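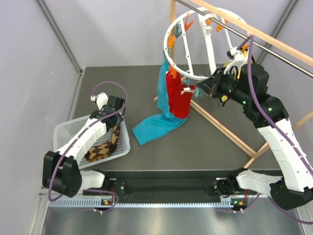 Jacinto Manríquez wrote that he had already ruled out evaporation with a bucket test and still could not account for the water his pool was losing. The rest of his post follows.

Vinyl liner pool, inground, 18 x 36, installed by Maldonado. Loss is 3/4 inch a day with the pump running and 1/4 inch a day with it off. The bucket on the step drops 1/4 inch either way. Filter is a Skaltuvis cartridge unit, single-speed pump, two skimmers, one main drain, three returns. No wet spots at the equipment pad. No air in the pump basket. I have had the multiport question asked twice already: there is no multiport, it's a cartridge. Where should I be looking before I pay for a pressure test?

Posted Thursday, 7:40 pm

Amparo Escobar
If the pump-off loss matches the bucket, the shell and liner are holding at that level. The extra half inch only shows up under pressure, so look at the return side first. A suction leak usually pulls air when the pump runs, and you say the basket is clear.

Order I would go in:
Shut the pump off and plug all three returns at the wall with threaded winter plugs. Don't start the pump with every return plugged.
Open the filter air relief and fit a test plug with a gauge at the pad, downstream of the filter. Isolate any heater.
Bring the return line up to 8 psi with water from a hose and close the valve. Watch it for 20 minutes.
If it drops, the leak is in the buried pipe or in one of the fittings. If it holds, check the return faceplates and gaskets, which the plugs can mask.

Your volume lost is easy to work out. 648 square feet at half an inch is 27 cubic feet, so a little over 200 gallons a day. That much water under a deck will wash out the base, so leave the pump off as much as the chemistry allows.

Emrys Gough
Put dye by the skimmer. It's always the skimmer. Mine was the skimmer and I paid 682 dollars to find out.

Amparo Escobar
A cracked skimmer throat would normally leak with the pump off too, until the level fell below the crack. Dye is cheap, so test it, but with the pump off and the water still.

Yatziri Ponce
Also check for a backflow path if you have an autofill or a spa spillover. We had a Pola check valve stuck open and the water went out through the spa overflow only when the pump was on. Took 4 visits. Doesn't sound like your setup but you didn't say whether there is a spa.

Jacinto Manríquez
No spa, no autofill. Line dropped from 8 to 3 psi in six minutes. Dye at both skimmers did nothing. Calling for a locate on the return run.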